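Famitz refurb project, April report

To: Kevin Cárdenas, Mundar fund

Quick one this month, we're behind on the bench and I'd rather be honest about it than pad this out.

Where we are. Target was 300 towers checked, cleaned and ready to go out by end of summer. Tamayo site has its first batch done and 40 more opened up and waiting. Zokwood site started late, delivery got held up, but they're moving now.

Biggest time sink is still the strip down. Every tower goes on its side, panel off, then drive carriers, boards, processor, in that order. The older cases are slow. Lots of molded plastic, slot guides, carriers with handles that don't want to let go. New people need a good while on their first one, after that it gets quicker. 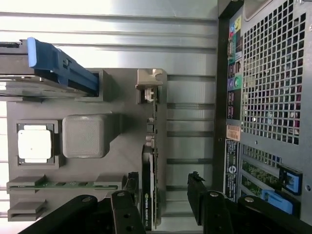
Parts. Drives are the bottleneck. Anything that comes in with a drive gets it pulled and wiped before we touch the rest, no exceptions, and the wiping station only handles 2 at a time. Asked for a second station in the last report, still need it. Memory is fine, we have plenty. Thermal paste running low, reordered from petty cash, reciept attached.

Processors are being left in the socket now unless the board fails its test. We bent pins on a few in March by pulling everything. Lesson learned.

Spending. Under on transport, over on cables and screws. Net is close to plan, spreadsheet to follow once Zokwood send thier numbers.

Next month: clear the waiting towers at Tamayo, train the evening group, get 20 machines out to the first two schools.

Need from you: a yes or no on the second wiping station, and whether unspent transport money can go toward it. Phone is fine, I'm at the bench most afternoons.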